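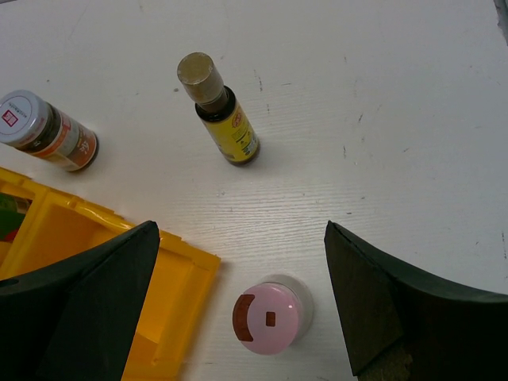
Students' robot arm sorts the spice shelf, with help

Print this story | E-mail this story

21/07/2026

By Ada Melis

A student robotics club at the Purnevberg technical college says it has taught a robot arm to tidy a kitchen table. After an afternoon in the club's workshop, I would put it more carefully. The club has taught a robot arm to pick up some jars, some of the time, while a student stands close enough to catch them.

The project is called Girken and has six members. The task sounds simple enough. Jars and bottles are set out on a white table next to a yellow plastic tray with compartments, and the arm is supposed to reach down with its two black fingers, take hold of one and set it somewhere sensible. There is a little jar with a pale pink lid, a small bottle with a yellow label and a spice jar that spends much of its time on its side.

Students recorded 256 practice runs by steering the arm themselves, then used the recordings to train the software. Another 352 attempts were made with the software in charge. Asked how many of those had gone well, team leader Elsa Koivisto said it depended on what you meant by well.

"If it gets the jar off the table, we write that down as a grasp," she said. "If it gets the jar to the right place, that's a placement. We have a lot more grasps than placements."

She would not give me the split, saying the team wanted to check its notes first. That is fair, but the club's own flyer, handed out at the college open house, already describes the system as "ready for the home." When I read the line back to her she laughed and said somebody else had written it.

The small pink-lidded jar was the star of the session I watched. The arm picked it up on the first try, and there was some clapping. On the next try it closed its fingers a little too high and knocked the jar over. The spice jar lying down gave it more trouble, and a student ended up standing it upright by hand before the run went on. I asked whether that would be counted. It would, as "assisted."

Osvaldo D'Amico, who teaches electronics at the college and advises the club, was less bothered by this than I was. He said the students have learned to wire a gripper, keep a log and admit when a run has failed, and that he would grade them on those things.

"Do I want one in my kitchen? No," he said. "My kitchen has a drawer."

The money is a reasonable thing to ask about. Girken received 3,000 euros from Drakero, a local parts supplier, and most of it went into the arm and a spare set of fingers. Drakero's name will appear on the team's shirts when it enters a regional student contest in October. Serena Colombo, who handles sponsorships for the company, said it had not asked for any particular result.

The contest rules allow no helping hands once the clock starts. They also call for containers the team has not seen before, and so far the club has practiced mostly with its own. Koivisto said members have begun bringing in jars from home. She hopes to hold a public trial run before the contest, with the full results posted on the workshop door, failed attempts included. No date has been set.

Print this story | E-mail this story

Related and recent items

College open house draws families to new workshops
Hordiienko bakery to close for oven repairs
Gualtiero Bortolotti to retire from woodworking class
Drakero adds evening hours at parts counter
Letters: Who pays for the workshop roof?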